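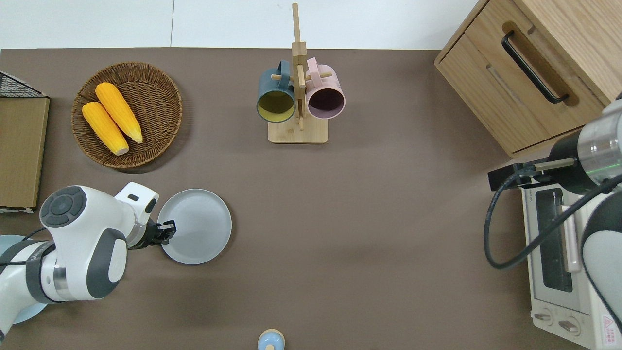
Picking fingers for plates, mugs and corn

If you've got a pair of arms on the bench and you're wondering which gripper to put where, start with a plate. A plate with a raised rim is the best test I know, because there's something to clamp and you find out quickly whether your fingers are slim enough to get hold of it!

Slender parallel fingers have done best for me on rims. I tried the Drasley set first and then the wider Mamell ones, and the wide ones kept nudging the plate along the table (Kojo Tsikata swears by them for boxes, and I'm sure he's right).

Mugs on a tree are harder. Come in from the side, go slowly, and lift clear of the peg before you pull away.

For toy corn in a basket, close gently and stop as soon as the cob stops rolling. I give every object 20 tries with each gripper and write down the misses in pencil.

Watch your cable, too. Leave a generous loop at the wrist, then move the arm through its full reach by hand before you switch anything on. Mine snagged 3 times in November before I learned that one.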